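Mumeck 738 Stereo Tube Preamp for Home Recording

In stock – ships Monday

Model: Mumeck 738
Type: two-channel microphone and instrument preamp
Color: black or cream

The Mumeck 738 is made for musicians who record at home and want a warm sound before the signal goes into the computer. It has two channels, and each channel has its own tube, its own gain knob and its own output level. You can use it for voice, acoustic guitar, bass, electric piano or a pair of microphones over a drum kit.

We started to sell the 738 after many customers asked for something between the small one-channel boxes and the big studio racks. The small boxes are cheap, but the hum is often high. The racks sound beautiful, but they need space and cost more than the rest of the home studio together. The 738 sits on a desk and has the power supply inside, so there is no heavy adapter on the floor.

How it sounds

At low gain the sound is clean and a little soft in the top. When you turn the gain past the middle, the tube begins to color the signal. Singers with a bright voice usually like this. For rap and spoken parts we recommend to stay lower, so the consonants keep their edge. On bass guitar you can go much higher – the notes become thick, but the attack stays.

The high-pass filter has 3 positions. The first is off, the second is for voice and the third is for thin rhythm guitar parts in a full mix. Please note that the third position takes away quite a lot of body, and on a solo guitar it can be too much.

What is in the box

Mumeck 738 preamp
Power cord (please choose your country at checkout)
Four rubber feet, not mounted
Printed manual in English and German
Spare fuse

Microphone cables are not included. If you need them, the Cuvau cables in our shop fit well, also the short ones with the angled plug.

Technical data

Channels: 2
Microphone inputs: XLR, balanced
Instrument inputs: 1/4 inch, on the front
Outputs: XLR and 1/4 inch, on the back
Input impedance, microphone: 2000 ohms
Phantom power: yes, separate switch for each channel
Weight: 9 pounds

Questions from customers

Can I use it with a ribbon microphone?
Yes. Please switch off the phantom power first and wait one minute before you connect the microphone.

Can I change the tubes by myself?
Yes, the manual explains it on the last pages. Unplug the unit and let it cool down. After the change, the warranty stays valid if you used tubes of the same type.

Does it work with the Bromberg audio interface?
Yes. Use the line inputs of the interface, not the microphone inputs, otherwise the signal passes two preamps and becomes noisy. 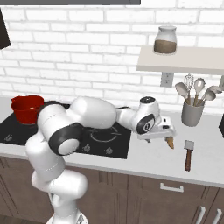
Bromberg, May

The cream version is available again. The knobs on this series turn a little heavier than before, which several customers had asked for, because the old ones moved too easily when the unit was carried to a rehearsal. The electronics are the same as before, so you can use an old and a new 738 together for four channels.

Orders with the Ishida rack shelf need a few days longer. The shelf comes from a different warehouse and we send everything in one package. If you want the preamp first, please write it in the comment field of the order.

For questions about sound, tubes or connection, write to Dehua Fang through the contact form. Please tell which microphone and which interface you use – it makes the answer faster.

Returns are possible in the original carton. Please keep the foam parts.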